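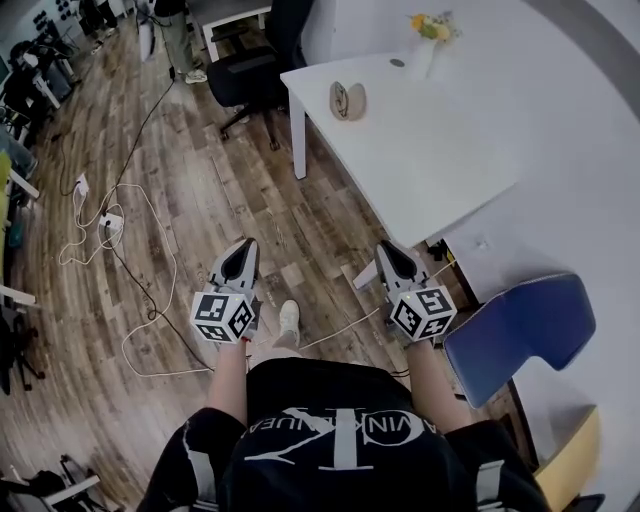
Sunday, March 31, 2024

Okay I have to write this down before I go to bed, because I am way too wound up to sleep!! The policy trained on hand-held data WORKS. Not perfectly, but it works, and I keep grinning at the wall like an idiot.

So the whole bet of Dritine was that we could skip teleoperation for the first pass and just do the tasks ourselves, a gripper in each hand, head camera looking down, and let the marker cubes tell us where the grippers were. I was the one who kept saying the head view would be useless for anything but context (too much floor, too much of my own shirt). Well. Nantana Sitthichai ran the comparison this afternoon, same 80 demos both times, and the version with the head view beat the one without it on the towel task. By a lot! It seems to know where the other hand is when the wrist views lose it, which I should have guessed.

The cube poses still jump when I turn my wrists in too far. We lost 3 demos to that and I have to redo them. Also my forearms hurt. Two hours of holding those things out in front of me is more than it sounds, and I've started resting my elbows on my ribs, and Nantana says it shows in the trajectories (she's right, the reach gets shorter toward the end of every session, you can plot it).

Things for the week: try the shorter grips, fix the time offset between left and right, ask Stindwood if they'll let us repeat it in their kitchen. I want to see it in a room it has never met. I'm bringing the good tape, too.

Must sleep. Going to look at the towel rollouts one more time first.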